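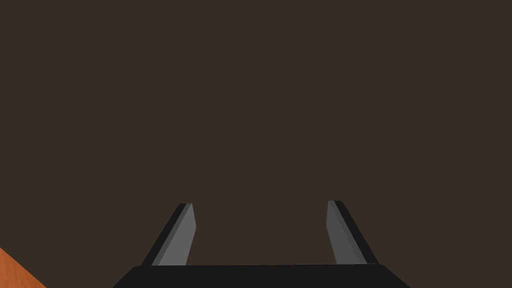
Rendered view, gripper base at bottom edge.

Print this story | E-mail this story

Zarkach clinic starts lending hearing aid dryers

7th April - Patients at the Zarkach hearing clinic can now borrow a drying case for their hearing aids, free for up to 16 weeks. The clinic has 114 of the cases to hand out. First come, first served, no waiting list yet.

The case is the Himitton, a small lidded box that plugs into the wall and blows warm air over the aids overnight. Moisture is the main reason aids come back to the repair desk in summer, according to audiologist Ifeoma Onuoha, who set up the loan plan with the clinic's front office.

"People think the aid is dead - it's sweat in the tubing," Onuoha said. "They mail it off, they wait, they go without. A night in the dryer and a lot of them are fine."

Behind-the-ear and in-the-ear models both fit. Batteries have to come out first and the doors left open. Rechargeable aids are OK too but should be charged after drying, not before.
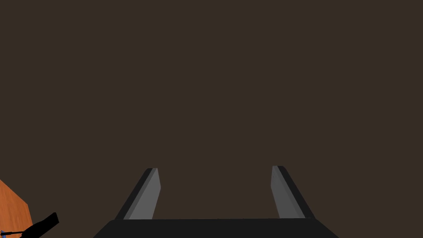

Can I use the dryer if my aids came from another clinic?
Anyone can borrow one, wherever the aids were bought. Bring the aids along so staff can check the fit.

Loans are signed out at the Nwachukwu Street desk, five minutes each, and there is a refundable deposit. Bring photo ID. Parents can sign for kids under 16. Cases that come back are wiped down and get a new filter before going out agian.

Ysaline Poulain tried one for four weeks before the launch. She swims most mornings and had been through two repairs since last July. "No crackle at all now," she said. "I just wish it was quieter, it hums."

The hum is normal, Onuoha said. Put it in the hallway.
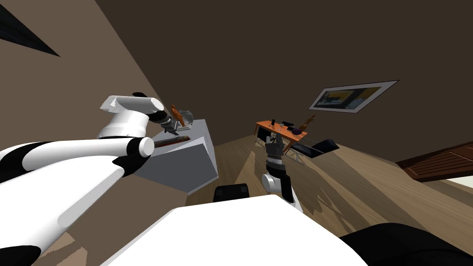 Filters are a seperate matter. They last some 5 weeks with nightly use and the clinic will swap them at no charge during the loan. After that it's up to the patient - Grunuteo, the supplier, sells them in packs of four. Borrowers who want to keep the case can buy it at the end, with the deposit taken off the price.

E-mail this story | Print this story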